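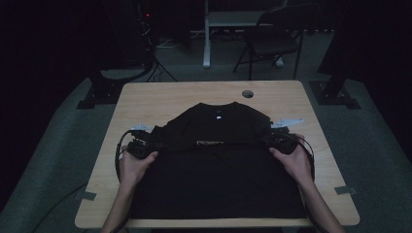
3.2 Folding a T-shirt for the Stiltora drawer insert

Before you start: clear the table and wipe it. The surface must be dry.

1. Lay the T-shirt flat with the front side up. The collar is at the far edge of the table and the hem is near to you.
2. Take the shirt at both shoulders and pull gently to the sides. Smooth the creases from the middle outwards.
3. Turn the shirt over. Fold each side to the centre, and lay the sleeve back on itself.
4. Bring the hem up to the collar, then fold once more.
5. Put the shirt upright in the insert, with the fold on top.

Note: The drawer insert is 270 mm wide inside. For large sizes, make the side folds a little deeper.

Caution: Do not iron over a printed logo. Do not press the shirts into a full insert, the divider can bend.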